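Intro to Automation, Unit 6 handout
Notes from the open day at Lalwood

For everyone who rode the bus in April, and for the few who couldn't. Read these before lab. Bring your own notes too, even the messy ones.

Who we met

Kirstin Halliday runs the demo floor and did most of the talking. Amanuel Seyoum writes the grasp planning code and stayed a good half hour past his slot to answer you all (thank you for asking such great questions!). Our own Ruaridh Ogilvie took the timings on the clipboard.

1. The picking demo

The task sounds small: a shopper asks for a drink, and the robot gets it off a shelf. I could have watched it all afternoon. Think back to the pick-and-place cell in Unit 3, where every part arrived in the same spot at the same angle. A store shelf gives you none of that. Bottles stand behind other bottles, chip bags droop over the edge, and the wire of the rack is thin enough to confuse a depth camera.

Kirstin asked us to watch the approach more than the grab. The arm has to come in low enough to clear the shelf above, and the fingers have to fit in beside the neighbors without knocking them. Watch for the wrist, too – it is much wider than the fingers, and it has to go somewhere.
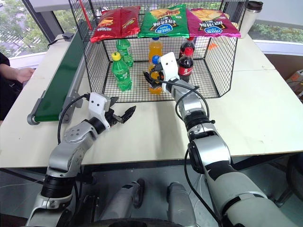
2. Timing and the numbers on the whiteboard

Amanuel put the log from the team's practice runs up on the board. Copy these down if you missed them:

Total pick attempts logged: 2156
Attempts on the lower shelf only: 186
Speed setting for the talk-through: slow, then normal

He was quick to say that the lower shelf number is too small to lean on, and I'd like you to say the same in your write-up if you use it. Anatole Maillard asked whether a failed pick counts as one attempt or two if the arm backs out and tries again. It counts as two. Excellent question, and one that changes how you read the whole log!

3. Words to know

Approach vector: the direction the gripper travels on its way to the object.
Clearance: the gap left between the arm and anything it shouldn't touch.
Occlusion: one thing hiding another from the camera. A front bottle hides the one behind it, and the arm can hide both.
Regrasp: letting go and taking hold again at a better point.

4. For lab

Work in pairs. Sketch a two-level shelf from the side, with bottles below and bags above, and draw two possible approach paths for a front bottle. Mark the tightest clearance on each one. Then do it again for the rear bottle and write a paragraph on what changed.

Aleksandra Witkowska has the Geddes simulator open on the lab machines if you want to test your paths. Set the arm speed to 100 mm per second to start – you can go up to 200 once your path runs clean. Save your file before you change the speed.

Sketches go in the tray by the door.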